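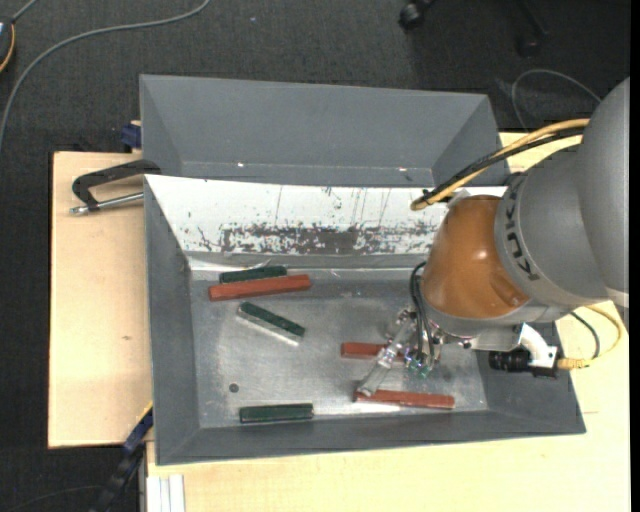 KUKA arm over the front bin

Forum > Aviation > Government fleet

bkassab
Anyone know why the Flekenon charter got cancelled in February? Two ministers ended up flying commercial.

g_fabbri
Crew hours. The aircraft was fine.

tedesco_i
Not what I heard. Hydraulic fault -- the part had to come from Lombardi.

g_fabbri
That was the other plane, the one in the grey colours.

bkassab
So we pay a $1000 cancellation fee either way?

tedesco_i
$700, and it's in the contract. Still cheaper than a new fleet.

g_fabbri
Cheaper this year. Ask again after the tender.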